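Can a Robot Arm Do Small Chores at Home? Report of the Niven Project
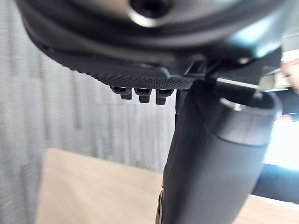
The question of our project is simple to say and hard to answer: can a robot arm of moderate price do the small chores which people do every day without thinking? In the news we often see machines that fold shirts or fill a dishwasher, but the videos are short and we do not know how many attempts were needed. Our group wanted to test this for ourselves, with ordinary things on an ordinary table. Most of the difficulty is in the last few centimeters, where the hand meets the object. For this reason we looked at the work mostly from the camera at the wrist. From there the black cylinder with the hollow end is very large, the thin metal rod is seen above its rim, and the fingers of a person come in near the end of the rod. The grip pad has a fine pattern of small bumps, and we come back to this surface in the part about slipping.

1. Background

The project was made in the second semester, from March, as part of the course on applied automation at the Westadia technical college. We were four students. The arm belongs to the teaching laboratory and we call it Niven, which is also the name of the project. The control program is based on Pudico, a software package written by students of earlier years. We changed the part which closes the fingers and we added a log for every attempt.

Prosness, a small company that cleans and maintains rented apartments, gave us a list of the tasks on which its workers spend the most time. Many tasks on the list were too big for a fixed arm, for example making a bed or cleaning a shower. We chose the tasks that can be done on a table.

2. Method

We tested 2 kinds of task. In the first kind the robot must pick up one object and put it in a marked place. In the second kind the robot must hold an object while a person works on it, as when one holds a tube so that another can put a part inside. We call this "helping hand" work. We think it is interesting because it does not ask the robot to do the whole chore alone.

Every attempt started from the same position of the arm. An attempt was successful if the object was not dropped and the robot did not need a correction from the keyboard. If a person had to touch the object to save it, we wrote a failure, even when the task was finished later.

3. Results

We made 141 attempts of the first kind, and 70 were successful. This is a little less than half. We expected a better result, because picking up an object is the task most often shown in demonstrations. The failures were mainly with low and flat objects, when the fingers touched the table before they could close. The second group of failures was with shiny objects, where the program estimated the edge in a wrong place.

Of the second kind we made 124 attempts. We do not give one success number for them, because during the tests we changed the rule for when the robot may open its fingers, and the attempts before and after this change cannot be compared in a fair way. This was a mistake in our planning. What we can say is that the robot held still very well once the grip was good. It did not get tired, and the person could work with both hands.

4. Slipping

Round objects slipped more than we expected. When the pad touches a cylinder, the contact is only a narrow line, and a rough surface does not help much if the force is too small. With more force the object stays, but a thin plastic tube can be deformed. We found a value of force that worked for most tubes by trying, and this value must be set again for every new object. A person at home will not want to do that.

5. Time

The robot was slower than us in every task. A large part of the time was waiting between the end of one movement and the start of the next. We believe this can be improved in Pudico without any change of the arm, but we did not have time to do it before the laboratory closed for the summer.

6. Discussion

Our answer to the first question is: not yet, if the robot must work alone. A machine that fails half of the time gives more work to the person, who has to watch it and pick up what it dropped. As a third hand it was already useful to us. The remaining problem is communication. Our person at the table had to press a key to make the robot let go, and so the free hands were not really free. The next group could try a foot pedal or a light pull on the object as the signal.

The log files and the changed program are stored on the laboratory computer, in the folder with the name of the project.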